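Talk notes – small-town picture houses, silent years – Sotthorpe, March

Start 7:30, lights down late. Don't read the title slide out loud, they can see it.

Open with the Stola. 200 seats, one projector, a piano with a dead key in the bass. Owner Meireles – ran it 14 years, did the booking himself by letter. Pause here, let them look at the building. It's a carpet store now.

Why the letters matter. We usually know what got made, not what got shown. Ruba Karam found the booking ledger – thank her, she's in the second row – and it lists every reel that came through. 2,188 entries. Comedies mostly. Two-reelers, a few one-reelers to pad out.

Ask the room: how long is a two-reeler? Somebody will say an hour. It's 20-odd minutes depending on how fast the guy cranks.

Next – program order. Newsreel, comedy, feature, comedy again if the feature was short. Meireles hated long features, fewer houses per night. Quote the letter about "another weeper". Gets a laugh, wait for it.

Prints. By the time they got to Sotthorpe they were beat up. Splices, missing titles, whole gags gone. He writes to the exchange twice about a chase with no ending. They sent the same print agian.

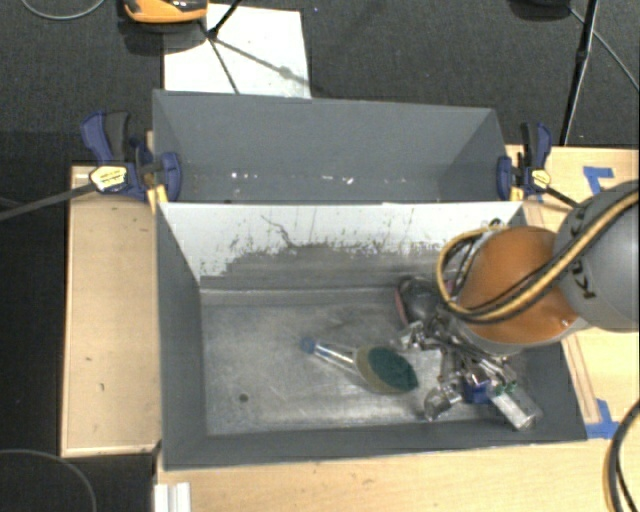 Grotero serial – go slow, people mix up the chapters. Ledger has chapter 2 played before chapter 1. Full house both nights!! Don't guess why. Henrique Bastos thinks a shipping mixup, I think the ledger's wrong. Say both.

Music, short. No cue sheets survive. One note in the margin, "pianist late, started without". Skip if past 8:10.

Then sound comes in. Keep it to one minute, they know this part. Last silent entry is a comedy, title half rubbed out. Read what's legible and stop.

Clip – check volume first, its got the new score and it's loud. Then questions. Repeat them for the back row.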